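Visit to the Gumo workshop
Project report, part 2
Group: Mbali Fourie, Hafiz Wijaya, Ikhsan Pillai

Our project compares ways of teaching a machine to pick things up. In July we went to an open day at Gumo, a small firm in Villalba that works with two-armed robots in furnished rooms. Our tutor, Valentin Mallet, arranged the visit and we were given 90 minutes.

Bevan Grimshaw showed us round. He said a normal home has more awkward objects in it than a factory, and that keys are among the worst because the bunch changes shape every time it is touched. Hafiz asked how many attempts they keep. The answer was 963 so far for small objects, of which 321 were thrown out as too slow or unclear.

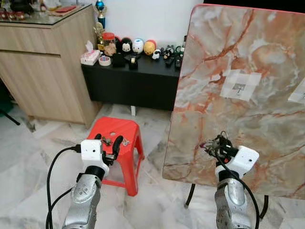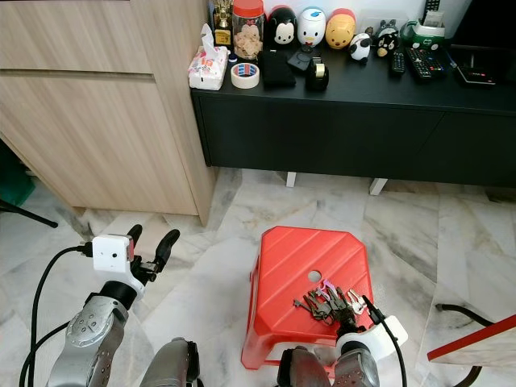
Red stool, first with small metal parts on it, then with the keys.

The arms moved more slowly than we had expected. Mbali timed 3 tries with a stopwatch on her phone and the longest took roughly a minute. Bevan said speed is left until last, and that most of their effort goes into where the fingers close - a few millimetres can decide whether a grip holds.

We also asked about the software. They use a planning tool called Wundimitz, which they wrote themselves, and we were allowed to see the settings page but not to copy it.

For our own work we took two points from the visit. We will test with keys and coins as well as the wooden blocks we had planned. We will also write down failed grips properly, as our first log sheet only had a column for successes. Ikhsan is redoing the sheet and it will go in Appendix B with the timings.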